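La piedra que no pesa

Revestimientos que imitan sillares, vigas huecas con nudos impresos, muros de mampostería que se pegan en una tarde. El sector habla de democratizar la belleza. Conviene mirar la letra pequeña.

13 de julio de 2025

En la calle principal de Brestunstead hay una cafetería cuya pared del fondo parece haber sobrevivido a un asedio. Los bloques son irregulares, la junta está hundida donde debe y una esquina tiene el desgaste que deja el roce de los hombros. Di un golpecito con los nudillos mientras esperaba el café y sonó como la tapa de una fiambrera. El local abrió en mayo.

No tengo nada contra las fiambreras. Tampoco contra quien quiere desayunar delante de algo más agradable que un tabique de pladur. Lo que me cuesta tragar es el discurso que acompaña a estas paredes, y que en los últimos años ha pasado de los folletos de bricolaje a las memorias de los estudios de interiorismo: que la imitación es ya tan buena que preguntar por el original es cosa de nostálgicos.

El argumento comercial más repetido es el precio. Gostia, una de las firmas que más catálogo mueve en este terreno, vende su panel de caliza envejecida a 98 euros el metro cuadrado, colocación aparte. Es bastante menos que un muro de piedra, desde luego. También es bastante más que pintar, y con la pintura es con lo que habría que compararlo, porque el cliente que compra el panel nunca iba a levantar un muro. La rebaja se calcula sobre un gasto que nadie pensaba hacer. Es un truco viejo y sigue funcionando.

Luego está la duración. La garantía de ese panel es de 5 años. Pregunté al servicio de atención al cliente qué pasa en el sexto y me contestaron, con mucha amabilidad, que el material «conserva su aspecto en condiciones normales de uso». Pedí la definición de condiciones normales. Me remitieron a la ficha técnica, donde se desaconsejan la luz solar directa, las fuentes de calor, la humedad persistente y los productos de limpieza con disolvente. Quedan fuera la cocina, el baño, la chimenea y la pared de enfrente de la ventana. Queda el pasillo.

Los defensores del sucedáneo tienen una respuesta preparada, y no es mala: la historia de la arquitectura está llena de mentiras. El estuco que finge mármol tiene siglos. Hay iglesias enteras con despieces de sillería pintados sobre el enfoscado, y a nadie se le ocurre demandar al párroco. De acuerdo. Pero el estucador sabía hacer estuco, que es un oficio difícil, y su mentira se podía reparar con las mismas manos y la misma cal. Cuando se rompe una esquina del panel se cambia el panel, si el modelo sigue en catálogo. El de la cafetería, según me dijo el propio instalador, ya lleva otro tono.

Fui también a Granville, donde una promoción de 216 viviendas luce zócalos de piedra en todos los portales. La inmobiliaria los describe como «guiño a la tradición local». La tradición local de Granville, por lo que se ve en las casas que no ha tocado nadie, es el ladrillo. La piedra más cercana está a un buen rato de coche. Quien redactó el folleto debió de pensar que tradición y piedra son sinónimos, y seguramente acertó en cuanto a lo que vende.

Paseando por allí me fijé en cómo delata la repetición. Un muro de verdad nunca tiene dos bloques iguales, y el ojo lo sabe aunque uno no lo piense. En los portales, la misma pieza con forma de riñón aparecía junto al buzón, junto al ascensor y otra vez al pie de la escalera. Los fabricantes han tomado nota. Dai, que empezó haciendo papel pintado, presume ahora de una biblioteca de 300 texturas digitalizadas que se combinan para que el dibujo tarde más en repetirse. Tarde más: la expresión es suya y me parece de una sinceridad notable.

El otro punto flaco es la curva. En una pared recta casi cualquier cosa da el pego a cierta distancia. En una columna o en un torreón, las hiladas tienen que seguir la vuelta, y el cantero lo resuelve tallando cada pieza con su ángulo. El ordenador lo resuelve envolviendo, como quien forra un bote.
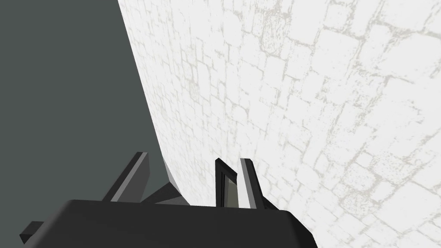 REPORTAJE | MATERIALES Y OFICIOS

Sobre el cilindro dibujado, las juntas gris claro se arquean con una docilidad que ya quisiera cualquier albañil. Hasta lleva su moteado de intemperie, sin haber pasado un invierno. En pantalla no hay peso, ni mortero que fragüe, ni un aparejador que pregunte dónde apoya todo eso, y es precisamente en pantalla donde hoy se decide la mayoría de los acabados. El cliente firma sobre un render. Después llega el panel, que es plano y se curva mal, y alguien tiene que disimular el encuentro con silicona.

Habrá quien diga que exagero, que es decoración y que la decoración no hace daño. Puede ser. Me limito a señalar lo que se pierde por el camino — y no hablo de autenticidad, palabra que ya sirve para vender patatas fritas. Hablo de saber de qué están hechas las cosas que uno paga. En la obra de Granville pregunté a tres vecinos de qué era el zócalo. Dos dijeron piedra. El tercero dijo que de eso que ponen ahora.

También se pierde el residuo, en el sentido de que se pierde de vista. La piedra de un derribo se vende, se reutiliza o acaba de linde en un huerto. Pregunté a Gostia por el reciclaje del panel y recibí un enlace a su página de compromiso ambiental, con una hoja verde en la cabecera y ningún dato sobre el asunto. Repetí la pregunta por escrito. Al cierre de este número seguían estudiándola.

Volví a la cafetería de Brestunstead antes de entregar el texto. El café es bueno. En la pared, detrás de la máquina, uno de los bloques se ha abombado un poco con el vapor y han colgado encima una pizarra con los bocadillos del día.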